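**Trivbridge Handball Club** (women's section)

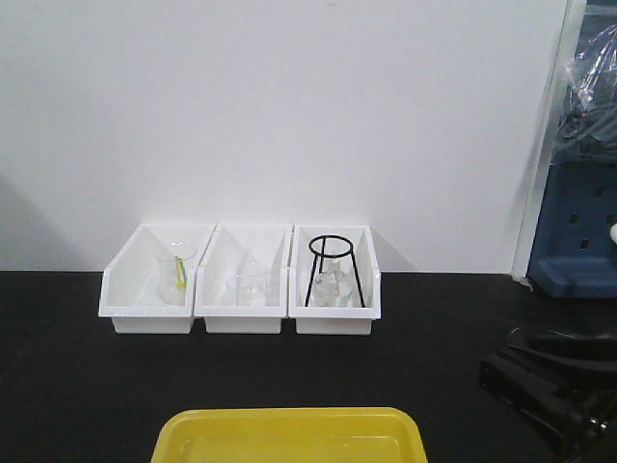

*Photo: V. Galli / Zevico*

Trivbridge HC is an amateur handball club playing in the Cundoma League, second tier. Formed as a works side at the Kovalchuk mill, went independent after 2 seasons. Home games at the Kovalchuk Hall, capacity 172.

## History

Early years mostly friendlies. First league title came under coach Vittoria Galli, a former goalkeeper, who moved the side to a 5-1 defence and kept it there. Promoted, relegated straight after, promoted again. Best run is 20 games unbeaten, ended away at Zevico in October. Galli stayed on as coach untill the merger with the juniors, then took over the youth teams.

## Colours and rivalries

Green shirts, white shorts. Away kit has changed alot. Main rivals Zevico, whose hall is 70 km off by road. Derby usually played twice a season, once in the cup if the draw allows.

## Squad

See club list. Last updated Aug 10, 2026.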